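One bin at a time

I finally got going on the big sort-out in March, and the only rule I kept was one bin at a time. No tipping everything onto the floor! I did that once with 300 odds and ends and stepped over them until June.

So now it's a plain gray metal bin with sloping sides and only a small group of things in it – I set a timer for 20 minutes and stop when it rings, even if I'm having fun (I usually am).

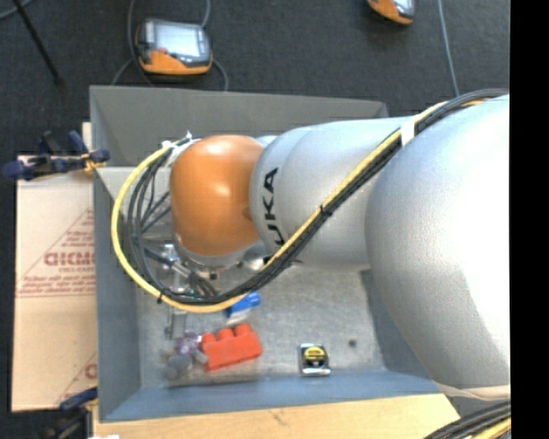 What stays and what goes

Siu-fong swears by a "maybe" box. I tried it and ended up with 18 maybes, so mine's gone. Next up is the drawer of cables, wish me luck!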